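Section 3. Setting up the Mornadico countertop water filter

Read section 2 first if you haven't unpacked yet. Parts list is on the card inside the lid.

Before you start

You need a clean tea towel, a jug, and a tap with a removable aerator. Pull-out spray taps won't work with the Mornadico. If you have one, stop here and look at the Jergate under-sink kit instead, separate manual.

Cold water only. Hot water wrecks the cartridge and it's not covered.

Fitting the diverter

1. Unscrew the aerator from the end of your tap. Anticlockwise looking up from underneath. If it's stuck, wrap the towel round it and use pliers, gently.

2. Check the washer. Old one usually stays up inside the tap. Pick it out with a fingernail or a toothpick, not a knife.

3. Match your tap thread to one of the adaptors in the small bag. Outside thread, use a silver one. Inside thread, use a brass one. Put the new washer in flat.

4. Screw the diverter on by hand. Firm is enough. No plumbers tape on the rubber side, tape there makes it leak.

5. Turn the tap on slowly with the lever pointing down. Drips at the collar mean the washer is crooked. Take it off and go again.

CAUTION: Don't use a wrench on the diverter. The collar is plastic and will crack. Coppens sells spares but they take a while to come.

Placing the unit

Pick a level spot within reach of both hoses. Keep it out of direct sun, you'll get green growth in the clear housing otherwise. Keep it off the cooktop side too. Leave enough room behind that the hoses don't kink, and check the spout swings over your jug without hitting the splashback. 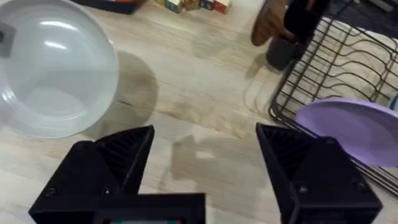 Rubber feet go on before the cartridge goes in. Much heavier afterwards. Press each foot into its recess till it clicks.

Putting in the cartridge

6. Twist the housing lid off and set it down upside down so the O-ring stays clean.

7. Take the wrap off the cartridge. Both end caps as well. Most calls to the Hoton help line are about end caps left on.

8. Smear a little of the supplied grease on the O-ring. Food-grade only. Petroleum jelly makes the rubber swell.

9. Drop the cartridge in, arrow up. Lid back on, hand tight.

Flushing

10. Push both hoses onto the diverter, blue to blue, white to white. Tug each one to check its seated.

11. Lever across, tap on at a slow trickle. Black or grey water first, normal, it's carbon dust. Run it for 11 minutes. Don't drink this water. Fine on the garden.

12. Tap off, wait for the spout to stop, then check around the base and under the lid for leaks.

NOTE: Milky looking water after flushing is air. Let a glass stand and it clears from the bottom up. Can take 3 days to go away compleatly.

Day to day

Lever across for filtered, lever down for ordinary tap water. Turn the tap off at the tap, never by blocking the spout. The housing isn't built to hold pressure.

Going away for more than a few days, flush again when you get back. In a cold place with the heating off, say a cottage in December, empty the housing and take the cartridge out. Frozen cartridges go in the bin, even if they look fine.

Change the cartridge every 6 months, sooner if the flow drops off or the taste comes back. Write the date on the sticker and put it on the back of the housing.

Slow flow straight after set-up: see section 5, Faults. Leaks: repeat steps 2 to 5 first, then section 5.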